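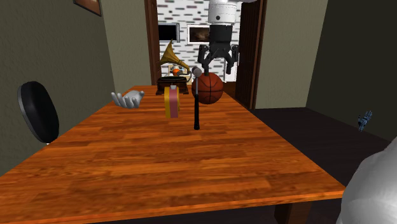

Email Newsletters for a Small Furniture Shop: Report on a Student Project

Kibet Rweyemamu
Module: Digital Marketing in Practice
Submitted: 22/07/2024

1. Introduction

This report describes a project that I made for the practical part of the module. The task was to find a small business and to help it with one marketing channel. I chose email, and my partner business was Mondeck, a shop which sells new and repaired tables and chairs. The shop has a website and a mailing list, but before the project the newsletter was sent only when the owner had free time, usually before a sale.

My question was simple. Can a small shop get more answers from its customers if the newsletter is shorter and is written for one kind of reader? I did not study sales, as many purchases happen in the shop and are not connected to an email address. I studied replies, clicks and the number of people who left the list.

2. Background

In the lectures we learned that email is an old channel but still a useful one for small firms. The firm owns its list and does not depend on the rules of another platform. On the other side, people receive too many emails and they become tired of them quickly. A message that has no clear subject is deleted before it is opened.

Before I started, I read old newsletters from Mondeck and from two other local firms, Geerts and Avovo, who kindly gave me permission to use them. Geerts sells garden tools and Avovo is a small bakery. The bakery had the shortest emails, often only one paragraph and the opening hours, and I found them the most pleasant to read. The Geerts newsletter was well written but very long. In some issues the most interesting offer was at the bottom, after the news about the staff.

The old newsletters of Mondeck had three problems in my opinion. The subject line was always the same ("News from Mondeck"). Every issue spoke to everybody at the same time, both to people who wanted to buy and to people who wanted a repair. And there was no clear next step for the reader, only a general link to the home page.

3. Method

I worked with a part of the mailing list. The owner selected 100 customers who had bought something or asked for a repair, and who had agreed to receive emails. I divided them into 2 groups of the same size. The first group received the newsletter in the old style, and the second group received my new version. Both were sent on the same morning in July, with the program Fliltel, which the shop was already using.

The new version had these rules:

One topic only, in this case how to care for a wooden table top.
A subject line which says what is inside.
Short paragraphs and everyday words.
One link, to a page where the reader can ask for advice.
The name of a real person at the end.

The old-style version contained the same advice, but together with the opening hours, a list of offers and a greeting from the shop. I tried to make it as good as the earlier issues, so that the comparison would be fair. The owner read both texts and corrected some words about oil and wax which I had used wrongly.

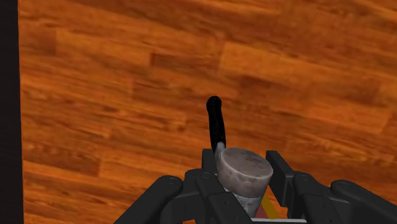
Figure 1. Grain on a wooden surface, seen from above.

4. Results

The new version received more clicks on its link than the old version received on all its links together. The difference was clear but not very big. I also looked at the replies. Readers of the new version wrote back with questions, for example about water rings or about how often a table should be oiled. Readers of the old version did not reply, except for one person who asked to change her address.

One result surprised me. The number of people who left the list was higher in the group with the new version. It was still a small number – 2 readers against none – but I had expected the opposite. Perhaps the new subject line made people notice the email, and some of them then remembered that they did not want it. I cannot prove this, because we did not ask them.

The numbers for opened emails are not reported here. Some mail programs open the pictures automatically, and then the message is counted as opened when it was perhaps never read. My supervisor advised me to leave these numbers out, and I agree with her.

5. Discussion

The project shows that a shorter newsletter with one topic can bring more conversation with customers. For a shop like Mondeck this is valuable, as a question about care can later become a repair order. But it also makes work. The owner had to answer the replies herself, and in a busy week this is not easy. I had not thought about this at the planning stage – it should have been in my proposal.

There are several limits. The groups were small and the test was done only once. The customers were selected by the owner and not by chance, so she possibly took the people she knows best. Also, I changed many things at the same time. I cannot say if the subject line, the length or the single link was the most important. With more time I would test only the subject line first and keep the rest of the text the same.

6. Recommendations for the shop

Send one short issue each month, with a fixed day for the writing.
Keep separate lists for buyers and for repair customers.
Collect the questions from the replies and use them as topics.
Prepare standard answers for the most common questions, but add a personal sentence.

7. Acknowledgements

I thank the owner of Mondeck for her time and her patience with my many emails, and the people at Geerts and Avovo for the old newsletters. The texts of both test versions are in the appendix, which was handed in separately.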